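Freight class for palletized household goods, dock to residence

Posted in Shipping and Freight, 1 Nov 2019

I have two pallets going from a warehouse dock to a house with no dock and no forklift. Total weight is 1,237 lb. The carrier, Metari, quoted one rate by density and a second, higher one after I said the delivery address was residential. Do I have to book the liftgate separately, or does the residential charge cover it? The quote sheet lists neither by name.
Montserrat Villanueva

They are separate line items with most LTL carriers. Residential covers the stop itself. Liftgate covers lowering the pallet to the ground. Inside delivery is a third charge and is never assumed. Ask for all three in writing before pickup – if the driver adds a liftgate on site, it gets billed at the non-quoted rate. Also check the gate rating against your heavier pallet, including the weight of the pallet jack. Measure height with the pallet included, or the density figure will be wrong and they will reclass it.
Mykhailiuk

just rent a truck. did 18 boxes and a bed that way in October, no problems

Doton

Renting doesn't help with a 600 lb pallet unless the truck has its own gate. Agree with the first reply. One addition: get a delivery appointment with a 30 minute call ahead, and note any damage on the delivery receipt before signing.
Priter

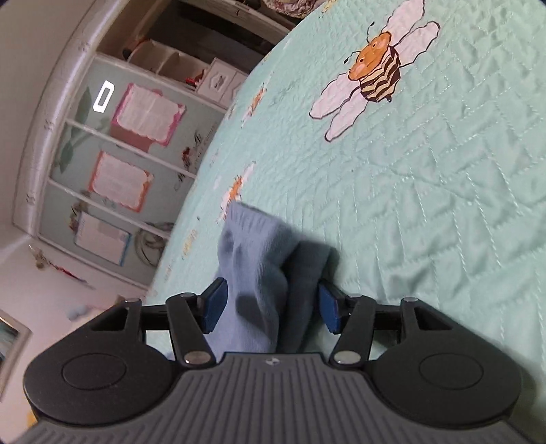 Sock on a quilted bed cover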